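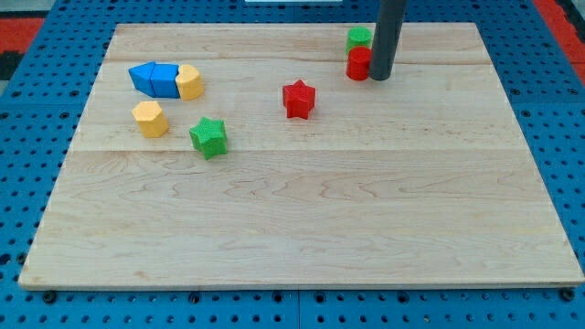

1/ Wood movement, and why tabletops split

Wood swells and shrinks across the grain when the humidity changes. Along the grain it barely moves. Most cracked tabletops I get asked about come down to someone fastening the top as if both directions behaved the same.

2/ Moisture content tracks relative humidity with a lag. A thin board catches up in days. A thick slab can take months, and the faces get there well before the core does.

3/ Flatsawn stock moves more across its width than quartersawn. For hard maple the ratio is close to 2 to 1. Look at the end grain before you buy. Rings that run parallel to the face mean flatsawn.

4/ Gluing up a panel from several planks does not reduce the total movement. Same species, same cut, same width: same change. What the glue-up buys you is control over cupping and a better choice of grain.

5/ Alternating the ring direction is argued over endlessly. Benedikt Dreßler taught me to ignore it and put the best face up. I have done it his way in the Loltimcombe shop ever since and the panels stay as flat as anyone's.

6/ Fasteners. Slotted holes, figure-eights or wooden buttons all work. A screw driven tight through a round hole at both edges of a wide top does not. Fix the center, let the edges travel.

7/ Breadboard ends: glue the middle few inches only. Pin the outer tenons through elongated holes. Expect the ends to sit proud or shy of the top depending on the season. July and January will not match.

8/ Finish slows moisture exchange. It does not stop it. Coat both faces equally — a top with varnish above and bare wood below takes on water from one side and cups.

9/ Nii Dankwa asked about drying checks in offcuts. Seal the end grain the same day you cut. Wax or old latex paint is fine. Water leaves through end grain far faster than through the face.

10/ Storage: stickers between boards, all the same thickness, lined up vertically. Keep the stack off concrete. Ours at Jarkoscombe sat against an outside wall for one winter and we lost 13 boards to twist.

11/ Buy a pin meter and set the species correction. Uncorrected readings on dense hardwood can be off by a couple of points, enough to matter on a wide panel.

12/ Next thread is on drawer bottoms. Same problem, smaller part, more ways to get it wrong.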